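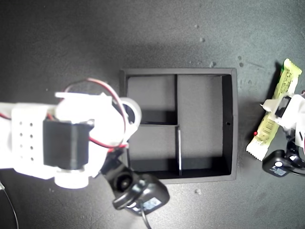

Platz 2, Tablett leer, Riegel rechts

13. August 2023

Vormittags die Regeln für die Aufnahmen neu geschrieben. Die alte Fassung stammte noch aus der Zeit mit nur einem Arm, und an den meisten Stellen stand »der Arm«, ohne dass klar war, welcher. Jetzt heißt es durchgehend links und rechts, immer vom Bedienplatz aus gesehen.

Beschlossen für Platz 2:

Der Startzustand wird vor jedem Durchgang von Hand hergestellt. Das Tablett kommt in die Mitte, alle drei Fächer leer, der Riegel liegt rechts davon. Schräg ist erlaubt, die Lage soll ja wechseln. Aufdruck muss nicht lesbar sein.

Kein Kabel darf zwischen Greifer und Tablett liegen. Die Schlaufe am linken Arm ist mir immer noch zu hoch. Für das Kamerakabel gilt: nach unten wegführen, nie quer über die Fläche.

Wer die Hand auf die Fläche legt, schaltet vorher beide Arme stromlos. Das stand schon drin, aber erst auf der zweiten Seite. Steht jetzt oben.

Nach 200 Durchgängen Pause und Schrauben nachziehen, auch an den Kamerahalterungen. Gromcombe wollte 4.000 Durchgänge bis September, ich habe 3.000 zugesagt. Stand heute Abend 649. Das geht sich aus, wenn die Motoren mitmachen.

Mit Drotero wegen der Benennung telefoniert. Sie wollen Fehlversuche löschen, ich will sie behalten und kennzeichnen. Geeinigt: behalten, eigener Ordner, Grund in einem Satz dazu. Ein heruntergefallener Riegel ist ein Fehlversuch, ein verrutschtes Tablett auch, sobald es beim Ablegen stört. Bei der Grenze für »stört« sind wir nicht fertig geworden. Ich schreibe einen Vorschlag.

Nachmittags die Flecken auf der dunklen Fläche angesehen. Nullel schreibt in seiner Anleitung, die Fläche sei vor jeder Serie zu wischen. Übernommen. Kratzer bleiben, die stören keinen.

Das Licht über dem linken Arm ist zu hell, das weiße Plastik hat kaum noch Zeichnung. Regel dazu fehlt noch. Morgen die Lampe tiefer drehen und den Wert notieren, dann erst weiter aufnehmen.

Die Ghanem-Liste habe ich nicht mehr geschafft.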